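# Automated Kitting at the Zillonley Supply Center: Questions From Staff

Prepared by Rin Katayama, Materials Services, with Teodoro Esquivel, Employee Relations. Revised in June.

### What work is being automated?

The Clirnura cells pick small packaged supplies, such as sterile gauze swabs, and sort them into blue bins for the ward kits. Cartons, bottles and anything kept under refrigeration remain with the hand-picking team on the Escobedo side of the building.
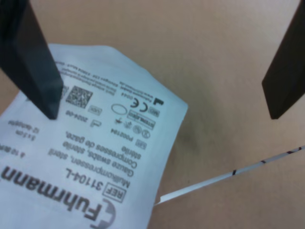

Package labels are in several languages, and staff remain responsible for confirming the item number, lot and expiry date against the order. The arm does not release a kit. A kit leaves the room only when a technician has signed for it.

### Will any positions be eliminated?

No position is being eliminated under the current plan. Of the kitting technicians, 4 will move to the new role of cell attendant. The pay grade is unchanged, and the shift premium still applies. Technicians who do not wish to move may stay in hand picking.

### What does a cell attendant do?

An attendant stocks the bins, clears dropped or misplaced packages, and records each stop in the cell log. Attendants do not repair the arm. Faults are reported to Tavier at extension 2634.

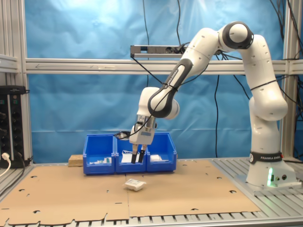
Attendants also decide when an item is unsuitable for the cell. Soft pouches that crease easily are often in this group, and the attendant's decision does not need a supervisor's approval.

### Is training required?

Yes. Training takes 2 shifts and is paid at the regular rate. It covers the emergency stop, safe reach distances and the log. Sign up using form 2101, available at the front desk or from your lead.

### May I reach into the cell while the arm is powered?

No. Press the emergency stop first and wait until the arm is still. This applies to supervisors and visitors as well.

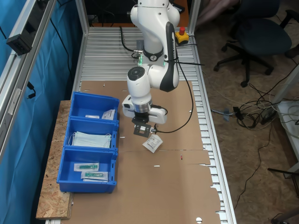

After any stop, the attendant who pressed the button is the person who restarts the cell. If the shift changes in the meantime, the restart is handed over in writing.

### Is my individual speed being measured?

The log records stops and item numbers by cell. It does not record names, and it is not used in performance reviews.

### Whom should I contact with a concern?

Speak with your lead or with Teodoro Esquivel. Questions about items and bins go to Rin Katayama.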